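Minutes, Hillulberg Chore Machines Circle, September meeting

Taken by me, because I sat nearest the outlet. If I got your opinion wrong, email me and I'll fix it before these go in the archive.

Started at 6:40 p.m. Bradley Horrocks in the chair, Gyula Gál on the laptop, the usual crowd plus a few new faces from the Lengyel evening class (welcome! come back!).

1. Last month's minutes

Approved with one change. I had written that the Drekix arm "folded a towel." Gyula would like it recorded that it folded a hand towel, once, after he had laid it flat for it. Fine, Gyula. It's recorded.

2. Bathrooms: can a machine do them yet?

This took up most of the evening, and I enjoyed it more than I thought I would. Bradley's view is that we've all been spoiled by kitchen clips. Everybody shows a machine putting a cup on a shelf, and then we go home and the job we'd really pay to get rid of is the toilet. He wanted us to stick to one small piece of it, the lid, and talk about that properly before anyone got started on scrubbing.
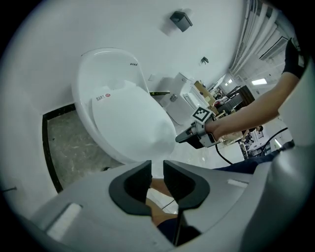

So, the lid. Gyula's point was that you and I do it without looking. You hook a finger under the edge, you feel it go light, you let it rest against the tank. A gripper with two fingers has to find that edge first, and the whole thing is white on white with a shine on it, which is about the worst thing you can ask a camera to look at. Then it has to swing through an arc the whole way up. Pull in a straight line and you either lose your grip or you're yanking on the hinge.

One of the Lengyel students asked why you wouldn't just use the kind of seat that opens by itself. Good question, and it got a laugh! Bradley said sure, if you're buying new, but the building he looks after has 28 bathrooms and they're all different ages, and he'd like the help to fit the bathrooms he's got. I'm with him on that. I did say that if a seat has buttons on it, then a machine has one more thing to bump by accident, and I'd hate to be the one standing in front of it.

We went back and forth on how much practice is enough. Gyula has been keeping a log of hand-guided tries at household jobs, all kinds, and he's up to 3,409 of them. He threw out the ones where the start or the finish was missing, which leaves 3,286. Only 551 of those are bathroom jobs. He thinks that's thin. Bradley thinks it's plenty for a lid and nowhere near enough for a brush, and I suspect they're both right and just like arguing (they carried on over the cookies).

The brush got its own little debate. Reaching it is one thing, it's usually down on the floor beside a wall. Getting it out of the holder without tipping the holder over is another, and then there's the drip on the way across. I don't know how you teach drip. Gyula says you slow down. I said I slow down too and it still drips.

Where we landed, as far as I could tell:

Lid up and lid down: close. Gyula would try it in a real home with a person in the room. Bradley wouldn't, yet.

Brush: no.

Wiping behind the bowl: no, and several of us admitted we don't do that one very well ourselves.

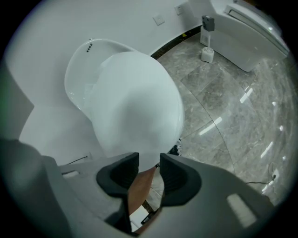
3. Shop floor news

Shorter, I promise. Bradley visited Arnar, where they've been trying a machine on restocking. It does well with boxes that are all one size and sulks at anything in a bag. They still have a person walk the aisle after it. He asked whether it saved any time and got a long pause, then "on a good night." He thought that was a fair answer and so did I.

The evening class wanted to know about floors. Flat, open floors have been the easy part for years now, we agreed on that in under a minute. Cords are what stop everything. Bradley pulls every cord up off the floor before he runs his floor machine, and by the time he's finished he could have mopped half the hallway.

4. Things people said they'd do

Gyula: sort the bathroom part of the log by job, so we can see how many are lids and how many are everything else.

Bradley: ask Arnar if four or five of us can come by during a night shift.

Me: type this up (done), and find out if we can have the bigger room again, the one where the heat works.

5. Any other business

Somebody left a gray scarf on the back of a chair. It's in my car.

Closed at 8:25 p.m. Next meeting same place, and Gyula is bringing the towel.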